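Learning to Move Before the Order Comes: Small-Unit Supply in the Tarnum Exercise
Final project report, Defense Studies seminar
Submitted 12/9/21

Why I picked this subject

When I signed up for this seminar I fully expected to write about tanks, like almost everybody else in the room. Then in August I sat in on a planning game called Tarnum, and I came home thinking about water cans and spare batteries instead! The game follows an infantry company through 48 hours of a made-up river campaign, and the players I was watching spent most of that time arguing about what to carry. I have tried to put those arguments into some kind of order here, with a good deal of help from my classmates, who were very patient with me.
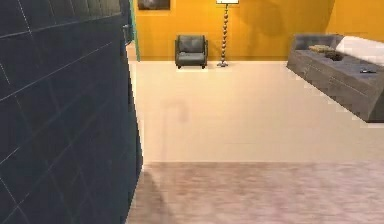

Figure 1. Dark tiled wall and mustard-yellow room beyond.

How the game was run

We played Tarnum twice more for this project, with 2 teams each time. The Clirau team had to ask headquarters for every resupply, and it got what it asked for 4 hours later. The Amadi team received no requests at all. Its supply officer guessed what each platoon would want and pushed it forward, right or wrong. Both teams started with 40 loads of mixed stores, and a load counted as wasted if it was still sitting on the road when the game ended.

I kept the log by hand the first time, which was a mistake, and I spent a long evening trying to read my own writing. For the second game we used a shared sheet, and everyone typed in their own moves as they made them. I would do it that way from the start if I had the chance again.

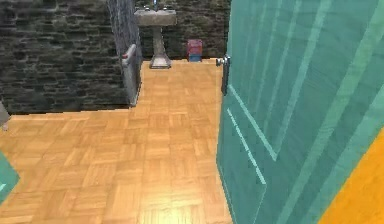 What we found

The Clirau team wasted less. Its platoons also stopped more often, usually at the worst moment, because a request for ammunition made at the riverbank was answered long after the crossing had been called off. The Amadi team left stores all over the map — some of it in places I still can't explain — but its lead platoon kept moving in both games.

I had hoped for a clear winner, and I don't think we got one. With only two games on record, a lucky guess by one supply officer could account for much of the difference. The Halura bridge was also easier to reach from the Amadi side, and I should have moved it before we began.

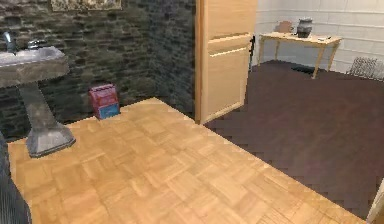
One Clirau player wrote on my draft that the delay was never the real trouble, and that the team would have asked sooner if the platoons had been allowed to talk to one another. I have left the rules as they were for this report, but I think it is a fair point, and the next group to play Tarnum could easily test it by opening one radio channel between platoons and keeping the delay the same.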